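Stadton Technical Institute
Packaging and Materials Handling, Unit 9
Handout: Bottled Water as a Packaged Good

Scope
This unit considers the plastic water bottle as a product that must be filled, labeled, shipped, stored and finally picked up by a customer. Students should read the handout before the Friday session and bring the Brukon worksheet with them.

Clear bottles present particular difficulties in handling. The wall is thin, the surface is curved, and the contents are visible from every side. A clear wall takes on the color of whatever stands behind it, and the label is often the only part of the bottle that can be located quickly by eye. Label height, band color and the placement of printed codes should therefore be recorded for each bottle studied.
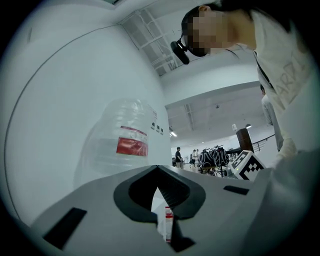
Figure 1. Large clear water bottle with white label and red band; a small bottle with a red-and-white label stands nearby.

Bottle size
Large and small bottles are to be treated as separate items, even where their labels share the same colors. For each size, record the following on the worksheet:
Height and greatest width
Position of the label, measured from the base
Any printed marks outside the label
Cap type

Storage exercise
The Rekden case study describes a stockroom holding 2,000 bottles on 16 shelves. Students will propose a shelf plan that keeps the two sizes apart and leaves all labels facing forward. Plans are limited to 2 pages.

Worksheets are due 26/07/2019.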